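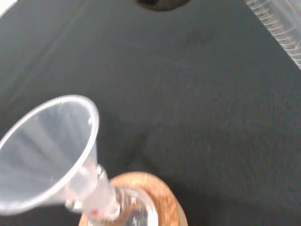

Photo: Arlo Kincaid / Stakeleck

Funnels, cork rings and other things we were told to buy

Decanting small amounts of liquid is one of those jobs that attracts advice. Vanilla extract into a smaller bottle, lamp oil, chilli oil, the last of the good vinegar. Every tips page has a trick for it, and most of the tricks seem to come from people who have never mopped up afterwards. I have spent a good part of April trying the popular ones on my own worktop and I am less impressed than I was supposed to be.

The glass flask is the current fashion. Round bottom, narrow neck, looks lovely on a shelf with oil in it. It also can't stand up by itself, and I'd call that a fault in a bottle. The sellers get round this by offering you a cork ring to sit it in, usually as a separate purchase.

Does the cork ring work?

Yes, annoyingly. I wanted to say that a rolled tea towel does the same thing, and for an empty flask it does. Once there is liquid in it the towel sags on one side and the neck starts to lean. Cork grips the glass and stays put.

Size matters more than the shops let on. The flask should sit down into the hole, with cork touching it all the way round. If it perches on top, the ring is too small and you have bought yourself an expensive coaster. Take the flask to the shop if they'll let you, or draw round the body on a piece of card at home and measure that.

Old cork does split. A small crack on the outside edge is no great worry in my experience, but press on it with your thumb before you trust it with anything oily. If bits come away, use the ring under a plant pot and get another. I don't believe in glueing them. Arlo does, and his has been glued 2 times.

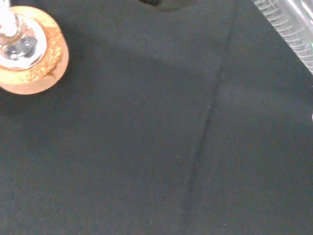 What goes underneath

Felt is recommended everywhere as the thing to work on, for grip and so the glass doesn't knock on the worktop. The knocking part is fair. A flask in its ring on felt makes hardly any noise when you put it down, and I've stopped wincing.

The grip part I doubt. Felt on a polished table slides about quite happily, taking everything on it for a ride. Put a piece of rubbery shelf liner below it or don't bother. And felt drinks oil. You can dab a spill with washing-up liquid and cold water, then leave it flat to dry, but chilli oil left its mark on mine and I have tried 3 sorts of stain remover without shifting it.

Go for a dark colour. It hides the stains, and clear glass with pale highlights is a good deal easier to see against charcoal than against a white worktop. It does show every crumb, so shake it outside first.

The funnel itself

Plastic is fine. I can't find a reason to pay for stainless steel at this size, and with a see-through one you can tell at once whether there is something left in the stem. That counts for a lot when you are changing from chilli oil to vanilla.

The trouble with any funnel in a narrow neck is air. If the stem fills the neck snugly, the air in the flask has nowhere to go, and the liquid sits in the cone and sulks before coming through with a glug. The usual tip is to wedge a cocktail stick down the side. It works until the stick falls in. Lifting the funnel a little with your other hand does the same job and costs nothing.

Other claims I'd ignore:

Warming the oil so it pours faster. Slightly faster, and now you have warm oil.

Twisting kitchen foil into a cone. It leaks at the seam.

Special funnel brushes. A pipe cleaner from the craft drawer gets down the stem perfectly well. Rinse the other way round afterwards, stem end first.

Pouring down a spoon handle. Good for custard, hopeless for anything thin. 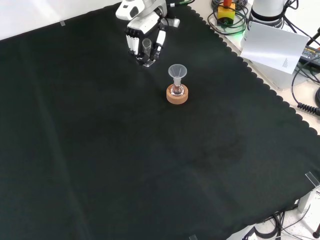
Laying out the job beforehand is the one tip I have come round to, and I resisted it for years as fussiness. Shaohua Jia taught an evening class at Flurkside where you weren't allowed to open a bottle until everything you needed was in reach, and I thought it a waste of a good ten minutes. Now I do it. Put down a big cloth, bigger than seems sensible, and stand the flask in its ring with the funnel already in the neck before you pick up whatever you are pouring from. A dark green cloth with a scalloped edge will do as well as any plain one, though I'd keep the pouring well in from the scallops, which are a nuisance to scrub. A little glass tube wants holding upright all the way from wherever it stood to the rim of the funnel, and you can't do that while hunting for a lid.

Then pour in small goes. Let the cone empty before adding more. If you have misjudged how much the flask holds, it is far better to find out with a dribble in the funnel than with it full to the brim.

Take the funnel out straight up, with a saucer ready in your other hand for the drip. Label the flask before you put it away, on the neck if the body is going back in the cork. Pencil on masking tape lasts longer than most pens, at least where there's oil.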